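Mogensen adds stoneware serving range to homewares catalogue

Homewares distributor Mogensen will add the Ilitz stoneware range to its catalogue in February, the company has confirmed. The range consists of 132 pieces, including dinner plates, serving bowls, lidded butter dishes and a milk jug offered in three sizes.

Ilitz is produced by the tableware manufacturer Camex and will be supplied in four glaze colours: oat, slate grey, moss and a limited-run plum. All pieces are rated for dishwasher and microwave use. The butter dishes and larger platters will be sold individually, while plates and bowls will also be available in boxed sets. 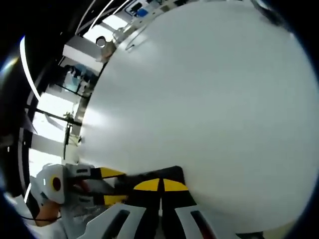
A smooth white curved surface with a matte finish.

Fikri Ginting, product manager at Mogensen, said retailers had asked for a coordinated line that customers could add to over several seasons.

"Our stockists wanted colours that would remain in the catalogue, so that a broken bowl can be replaced two years later," he said. "Three of the four glazes are permanent."

The range will be carried by 70 independent retailers at launch. It replaces the Bikard enamel series, which will be sold through existing stock only. Retailers holding open Bikard orders are asked to confirm quantities with their account representative by 5 pm on Friday.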